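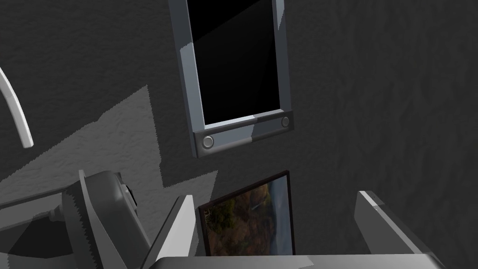 *Simulated room, gripper camera, with the small landscape behind the fingers.*

Since December I spend my evenings driving a robot arm that does not exist. It lives in a simulator which I call Gatero, after the folder it was installed in, and I move it with a controller in my right hand. I show it a task, the computer records what I did, and later a program tries to learn from my movements. In my old job we did the same with a real arm, and we had to take it by the wrist and push it along. My shoulder does not miss that time.

I want to write down what I learned about giving good demonstrations, because in the beginning mine were very bad.

The first problem was that I looked at the room too much. From the camera near the gripper, the walls and the pictures on them take a big part of the view when the arm is turned up. I found myself starting a recording from such a pose, and then I needed a long search before I found the counter. The program copied my search also! It learned to look around like a person who has lost his keys. Now I bring the arm over the counter first, I wait for one breath, and only then I press record.

The second problem was speed. I am a careful person and I moved very slowly, with many small stops. A stop is difficult for the learner, as the picture is the same before and after it, and so it does not know when to continue. A friend of the project, in the Ochoa forum, advised me to practice each movement without recording until my hand does it alone. It was good advice. My demonstrations became half as long.

The third one I have not solved completely. When the fingers are open wide and I come down from above, I can not judge the depth well. The marble pattern is confusing for my eyes, with so many white veins, and the brown things on it are dark. I tried to use the shadows. I also tried a second window with a view from the side, but then I moved my eyes between two windows and my hand became nervous. At the moment I go down in two steps: first to a height which I know is safe, then slowly the rest.

*Gripper open over the marble counter, with a long brown piece between the fingers and a bigger round one off to the left.*

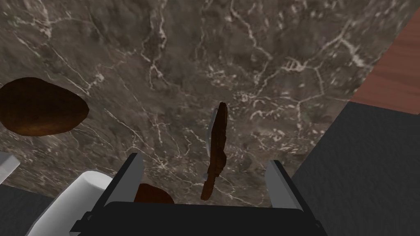
## What I will change next

I have over 2,000 recordings now, and I must be strict and throw away the early ones. I kept them too long from a kind of pity. After this I want to start each recording from 4 different arm positions, so the program does not believe that the world always begins in the same place.

On Sunday I will also try the Skutby grip for my controller, which is softer on the thumb. If the depth problem gets better I will write again.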